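How a Robot Gripper Picks Things Up

A guide for readers aged nine and over
From the Lollbridge Shared Workshop young makers' pages

A robot gripper is the part at the end of a robot arm that takes hold of things. It does the job of a hand, but most grippers are much simpler than a hand. The one explained on this page has 2 fingers, which move towards each other to close and away from each other to open. It cannot point, wave or tie a knot.

The arm was built from a Wirkix kit on a workbench at Lollbridge. The kit includes the motors, the joints and a plain pair of fingers. The grip pads were made separately, and they took longer than the rest of the arm.

What is inside

A motor is a machine that turns electricity into movement. The motor in this gripper turns a small gear, which is a wheel with teeth. The gear sits between two flat bars that also have teeth. When the gear turns one way, the bars slide in opposite directions and the fingers come together. When it turns the other way, they move apart.

This arrangement is called a rack and pinion. The rack is the bar and the pinion is the gear. Many cars use one for steering. You can make a model of it with two strips of corrugated card, with the ridges showing, and a round lid wrapped in a third strip. Put the lid between the strips and turn it.

A circuit board tells the motor how far to turn. It sends the motor a number. In the program used here, 0 means fully closed and 400 means fully open. A number between the two puts the fingers somewhere in between.

Why the fingers need pads

The fingers that came with the kit are hard and smooth. A hard, smooth finger touches a hard, smooth object in only a few small places. There is very little friction, and the object slides out.

Friction is the force that resists sliding. You use it when you walk. On ice there is not much friction between your shoe and the ground, so your foot slips. On a dry pavement there is plenty.

A grip pad increases friction. The material is softer than the finger, so it squashes a little against the object and touches more of it. A pattern helps too. Raised squares can bend separately, so a pad made of small squares can fit itself to a bumpy object better than a flat pad of the same thickness. The gaps between the squares also give dust somewhere to go. Dust on a pad acts like flour on a rolling pin and stops it sticking.

How the pads were tested

The test object was a wooden block weighing 17 grams. The arm lifted it, held it for a count of ten and put it down. Each lift was marked in a notebook as held, slipped or dropped. "Slipped" meant that the block moved between the fingers but did not fall.

Three kinds of finger were tried: bare, flat pad and squared pad. The bare fingers dropped the block on most lifts. The flat pad held it well when new and became worse as it got dirty. The squared pad also got dirty, but it went on holding for longer before it needed a wipe. By the end of October the notebook had 818 lifts in it.

A test like this is only fair if one thing changes at a time. The block, the bench, the speed of the arm and the closing number all stayed the same, and only the surface of the fingers was changed. If the speed had been changed as well, a dropped block could have been the fault of the speed or the fault of the pads, and the notebook could not have said which.

How hard to squeeze

Squeezing harder also increases friction, but there is a limit. A gripper that squeezes as hard as it can will crush a paper cup. It will also make its own motor hot. A motor that is trying to move and cannot is said to be stalled, and a stalled motor draws a lot of electricity.

The program deals with this by checking the current, which is the flow of electricity through the motor. While the fingers are moving freely the current is low. When they meet an object the current rises. The program watches for that rise, closes the fingers a very small amount further, and stops. It makes the check almost 50 times a second.

You do something similar when you pick up an egg. Nerves in your fingertips report the pressure and your brain adjusts your muscles. The gripper has no nerves, so it has to work out the pressure from the motor.

Setting the opening

Before it closes, a gripper must be open wide enough to pass on both sides of the object. If it is too narrow, one finger lands on top of the object and pushes it down or knocks it over. If it is much too wide, the fingers may hit something else nearby.

The arm opens fully first, moves down over the bench, and only then begins to close. Slow closing is better than fast closing. If one finger touches first, it pushes the object gently towards the other finger, and the object ends up in the middle.

Words to know

Circuit board — a flat board that joins electronic parts together.
Current — the flow of electricity.
Friction — the force that resists sliding.
Gear — a wheel with teeth.
Grip pad — a soft cover that helps a finger hold on.
Jaws — both fingers of a gripper, spoken of as a pair.
Stall — to stop moving while still being powered.

Safety

Motors can pinch. Keep your fingers out of the jaws when the power is on, even if the arm is still, as a program may start it again. Ask an adult before you plug in or open anything electrical. Long hair should be tied back, and sleeves rolled up. 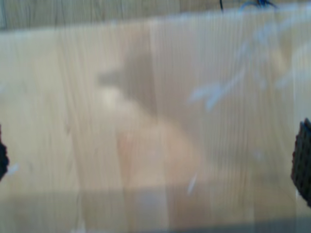
Photo: Lollbridge Shared Workshop

Open jaws over pale wood. The dark finger on the right shows its pattern of small raised squares. Only a little of the left one is in view.

Page last checked 6 October 2018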